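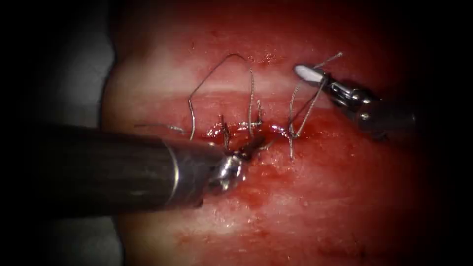 Support > Student Projects > Suturing / Instrument Control

Print this ticket | E-mail this ticket

Ticket 1007: Right instrument drifts during knot tying
Status: Open, waiting for second test
Course: Surgical Robotics Project, Josadby
Software: Durkard teleoperation package

Problem as reported

Our student group works on a project where two instruments must close an incision with separate stitches. When we pull the second throw of a knot, the right instrument moves a little to the side although the operator keeps the hand still. The left instrument does not do it. The drift is small, but the thread becomes slack and the knot does not stay where we want it, on the line of the incision.

The error does not come in every knot. In the first session we made 14 knots and saw the drift in seven of them. There was no warning on the console and the log shows no fault code.

What we tried first

1. Restarted the console and both arms. No change.
2. Homed the right arm two times. The drift was gone for the next knot and then came back.
3. Changed the motion scaling to the slower setting. The drift is slower also, but it ends at the same distance.
4. Exchanged the operators. Same result with both, so we do not think it is the hand.
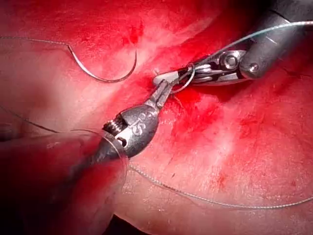 Can the drift come from the thread being pulled too hard?
It can add to it, but a normal pull should not move an arm which is calibrated well. Check the cable tension in the wrist before you change how you tie.

Log, continued

9:40. Checked the wrist cables of the right instrument as the manual of Durkard describes. The tension for the jaw rotation was lower than the value on our sheet. I wrote the value down and did not adjust yet, for we wanted to compare.

10:15. Put the Ultow spare instrument on the right arm. Tied a knot, no drift. Tied another, a small drift at the end. So the instrument is a part of the problem but maybe not the whole.

10:50. Looked in the configuration file. The tool offset for the right arm still had the values from December, when the course used the longer instrument. The left arm had new values. I do not know who changed one and forgot the other. I corrected the right side and saved the old file under another name.

11:30. Put the first instrument back, with the cables still as they were. The drift is there but clearly smaller. After this I adjusted the tension.

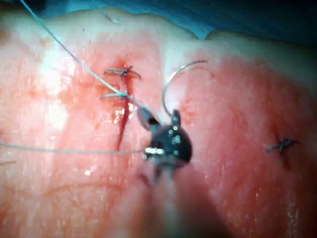 Tomás Amaral

Two points remain open. The first is the needle handover: when the jaws close on the needle, the needle sometimes turns, and the operator has to take it again. I believe this is a separate matter and will make a new ticket if it continues. The second is that we need a full session with the corrected offset and the adjusted cables together. Please do not close the ticket before this.

For other groups who use the same setup: compare the tool offset of both arms each time the instrument type is changed. The file does not warn you when the two sides are different.

Attached: old configuration file, new configuration file, cable tension sheet.

Comments (3)

Arruda, lab support
Thank you for the clear log. Please send also the joint readings from the knot at 10:15. I keep the ticket open.

kneedle_group
We had the same with the offset last term. Homing helped for one knot only, exactly like you write. Did you change the jaw angle limit too?

Tomás Amaral
The limit we left at 14, the same as on the left arm. Readings are uploaded now.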